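Flarkholm, Jun 12, 2023

Flarkholm starts side-by-side gripper trials on coiled cables

Flarkholm, the robotics test workshop in Girnum, has begun comparing grippers on one of the fiddliest jobs we know: picking up a coiled cable and putting it in a bin. The trials run until July and pit 2 sets of fingertips against each other, a soft foam pad and a ribbed rubber one from Stornura.

Cables are wonderful test objects. They sag, they spring open, and a loop that looked firmly held can slide away at the last moment. We have planned 282 picks for each set, using 16 cables of different lengths and thicknesses.

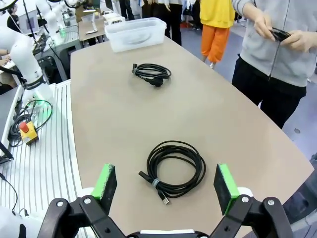 Green foam pads open over a coiled USB cable at the Flarkholm workshop.

Each series begins with a person guiding the arm by hand, so that our team can feel where the fingers want to close. We love this part – it teaches us more about a grip than a page of numbers. The wrist camera view is saved alongside the views from fixed cameras at the table. 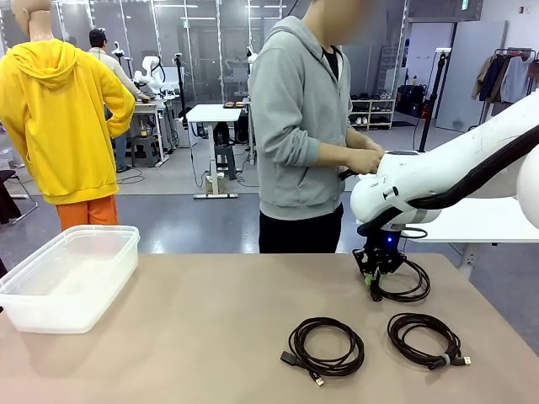
The controller comes from Limsakul and stays the same throughout, as do the table and the bin. Only the fingertips change. More than 134 picks are already logged with the foam pads, and the rubber set goes on next.

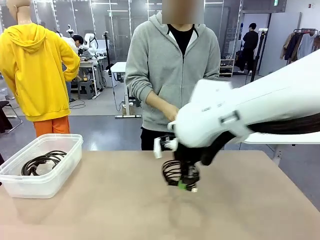 What happens next

Results for both sets will be published in July, dropped cables and all. Workshops that would like to lend us an awkward cable are very welcome to get in touch – the knottier the better!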